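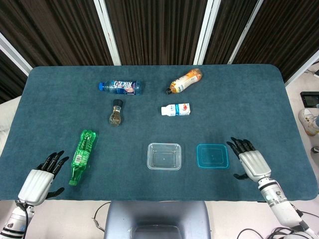
Sorting mixed drink containers and small tubs on a felt-covered table

Community Help > Shared Spaces > Recycling and Storage

Posted by Goltberg Tenant Services
Viewed 1,661 times

Our office manages a shared break room used by several tenants at the Goltberg building. Items left behind in the room are brought to one table, which is fitted with a dark teal felt mat, and are sorted there every Friday before the evening cleaning.

The items are generally of the same few kinds: plastic water and juice bottles, small drink cartons, glass bottles of the type used for sauces or seasonings, and small open plastic containers. Our present instructions to staff consist of one line, "recycle what can be recycled," and the results differ from week to week. Cartons have been placed with paper, caps have been removed by some staff and left on by others, and reusable containers have been thrown away. One tenant has submitted a written complaint regarding the containers.

We would be grateful for guidance on the following points. In what order should the items be sorted? Should caps and labels be removed? How should small glass bottles that still hold some of their contents be treated? We would also welcome advice on the care of the mat, which has begun to show marks. Replacing it with a hard surface is not being considered at this time, as the tenants asked for something quieter.

Caldeira Building Office

We operate a similar table for 135 occupants and revised our written procedure in March. The relevant portions are given below and may be adapted freely.

Before anything is sorted, staff separate items that may belong to someone from items that are plainly discarded. Small plastic containers without a lid are treated as property, whether or not they bear a name. They are washed and placed on the return shelf for 4 working days. After that period they are added to the common supply in the kitchen. This single change ended most of our complaints.

Bottles and cartons that have never been opened are also treated as property. They are set upright on the shelf with the containers, or in the refrigerator if the label calls for it.

Opened bottles are emptied at the sink and rinsed once. A full wash is not required by our hauler. Plastic bottles are then placed in the plastics bin with the cap screwed back on. Labels remain in place. Please note that rules on caps differ by locality, and some haulers still ask that they be kept separate. Your service agreement or your hauler's office should be consulted before the instruction is put in writing.

Drink cartons are not placed with paper here. Many of them have a plastic or foil layer, and our hauler accepts them only with the mixed containers. In some areas they are not accepted at all.

Small glass bottles are checked for contents first. A sauce or seasoning bottle that is still in use is returned to the condiment shelf after its date has been checked. If the date has passed or cannot be read, the contents are discarded and the glass is rinsed and placed in the glass bin. Oil should be poured into a sealed container and put in the trash, and should not go down the drain.

We recommend that glass be handled first and kept upright at the back of the table. Bottles lying on their sides will roll, even on felt, if the table is bumped.

drurkari_commons

Just throw it all in mixed recycling. Ours takes everything and they sort it at the plant.

Custix Property Care Desk

The procedure supplied by the Caldeira office is sound, and we would add only the following in respect of the mat.

Felt holds liquid. Sugar from juice will stiffen the surface and collect dust, and the marks described are very likely of this kind. Bottles should be emptied and rinsed before they are set down on the mat. Where this is not practical, a shallow tray should be used for anything that has been opened.

For existing marks, vacuum the mat with a brush attachment. Dab the area with a cloth dampened in cool water and a small amount of mild dish soap, then dab again with plain water. Do not rub, and do not use hot water, as wool felt may shrink. If the fiber is not known, test a corner first. Allow the mat to dry flat overnight.

With regard to the second reply above, mixed collection is offered in many places, but liquids left in bottles can still cause a load to be refused. Rinsing remains advisable.

Goltberg Tenant Services

Thank you. The return shelf will be introduced this month, and we have asked our hauler to confirm the rule on caps. A tray has been ordered for the table.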